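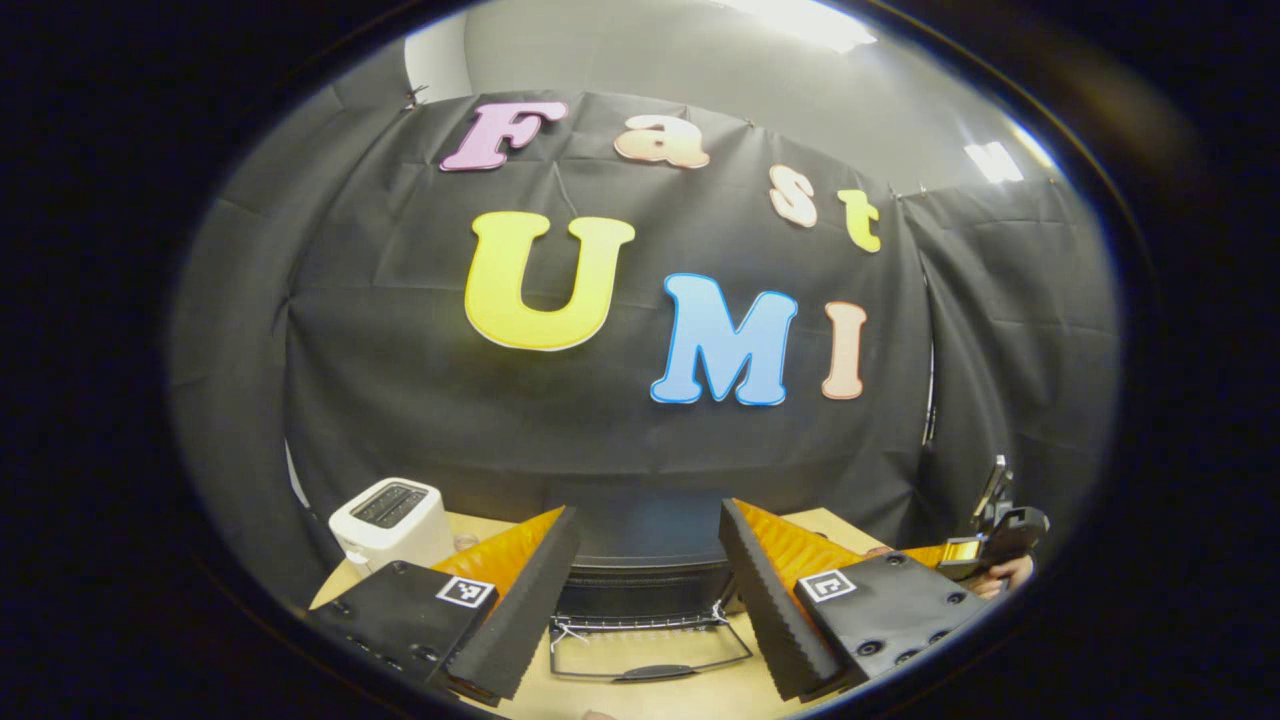 Figure 18. Toaster and toaster oven on the display table, with the wire rack partly pulled out.

Section 2. Arranging the Countertop Appliances

This section applies to all Simell demonstration tables fitted with a black fabric backdrop and foam lettering.

1. Hang the backdrop and pin it along the upper edge. Soft folds in the fabric are acceptable.

2. Attach the foam letters in two rows, starting with the upper row. Press each letter flat from the center outward.

3. Place the two-slot toaster on the left side of the table with its slots facing up. Keep the slots clear of crumbs and packaging.

4. Set the toaster oven in the center of the table, facing the user.

5. Slide the wire rack out by hand until its front rim is clear of the oven. Support the rim with one hand while moving it.

Note: The table may be up to 191 cm long. For longer tables, order the Matex extension panel and follow the instructions supplied with it.

CAUTION: Do not switch on either appliance while it stands near the backdrop. Fabric and foam can scorch or catch fire. Appliances in this arrangement are for handling practice only - they must remain unplugged.

CAUTION: Remove any string or ties from the rack before the oven is used for cooking.

6. Return the rack to the oven at the end of each session and wipe the tabletop with a dry cloth.

Replacement letters are listed in the Surnance parts catalog.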